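Tarnus Home Boards > Kitchen & Dining > Small Kitchens

Thread: Where do your chopsticks live? (and other cup problems)

plaidandtired
Posted Thursday, 7:40 pm

We eat at the kitchen table, we prep at the kitchen table, and every takeout order adds to the population of sticks in a cup in the middle of it. I would like to know how other people handle this. My spouse's position is that a cup is a system. My position is that a cup is where systems go to lie down.

Current setup: one translucent plastic cup, lined with brown paper or card, I forget which I jammed in there, so the pointy ends don't rattle. In it go chopsticks and whatever utensil got used last. Produce and bags are in the basket on the cream rack at the left end, along with anything anyone was wearing when they walked in.

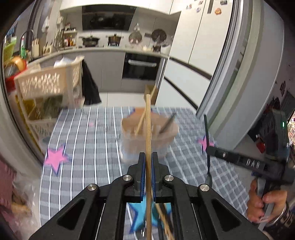

So the question is whether to give the chopsticks a proper home near the stove, or accept that they live on the table and get something heavier for them to stand in. The counter already has the knife block and the spice rack at the faucet end, and I'm not giving up more of it without a fight. Budget is small. Patience is smaller.

duangjai_k
Posted Thursday, 8:05 pm

Heavier cup. Ceramic, wide bottom, as ugly as you like. Plastic tips over the minute you put a long cooking chopstick in it, and then you're picking sticks off the floor and pretending you're going to wash them.

I like the star tablecloth, by the way. Stars on plaid takes nerve.

plaidandtired
Posted Thursday, 8:11 pm

It was on sale. Nerve had nothing to do with it.

Grommet_Ed
Posted Thursday, 8:32 pm

Going to disagree with Duangjai. Anything standing in a cup collects crumbs and whatever drips down the sticks, and a heavy cup is one you never pick up to clean. Lay them flat in a drawer. I bought a Trunden divider tray, cut it down with a bread knife (don't), and it holds everything we own plus one corn holder whose partner died years ago.

duangjai_k
Posted Thursday, 8:50 pm

Ed, she didn't mention a drawer. And you put them in a drawer damp and you get fuzz. I have seen the fuzz.

Grommet_Ed
Posted Thursday, 8:54 pm

Then dry them.

duangjai_k
Posted Thursday, 8:55 pm

Dry them, he says.

mossback8
Posted Thursday, 9:20 pm

Take the paper out of the cup. I know why it's there, I did the same thing with a paper towel for 5 years, but it holds water and the bottoms of the sticks go gray. A scrap of silicone mat does the same job and you can rinse it.

Also throw some away. My aunt ran the kitchen at Chareonsuk back when it was still on the corner, and I think she handed out 1000 pairs a month. All of them are in my house.

plaidandtired
Posted Thursday, 9:31 pm

I just looked at the bottoms of mine. I'm taking the paper out.

There are two drawers, for the record. One is foil and batteries. The other one doesn't open all the way and I've made my peace with it.

lentil_weevil
Posted Thursday, 10:02 pm

Has anyone suggested a rail? You've got a pan and a round lid hanging on the backsplash already, so hang a little caddy beside them. Mine came from Sendstead and holds sticks, a spatula and the good scissors.

Grommet_Ed
Posted Thursday, 10:10 pm

Next to the stove, where it can catch all the grease. Lovely.

lentil_weevil
Posted Thursday, 10:14 pm

You cut a tray with a bread knife, Ed.

mossback8
Posted Thursday, 10:15 pm

He's got a point about the grease though. Put it as far from the burners as the wall allows, or give it a wash when you do the hood.

plaidandtired
Posted Thursday, 10:40 pm

When I do the hood. Sure.

OK, I'm going with the heavy cup on the table, no paper, and the single sticks get thrown out this weekend. If the cup annoys me I'll try the rail. My spouse would like it noted that this is still a cup.

duangjai_k
Posted Thursday, 10:43 pm

Check the thrift store before you pay for a new one. Utensil crocks are always on the bottom shelf, behind the fondue sets.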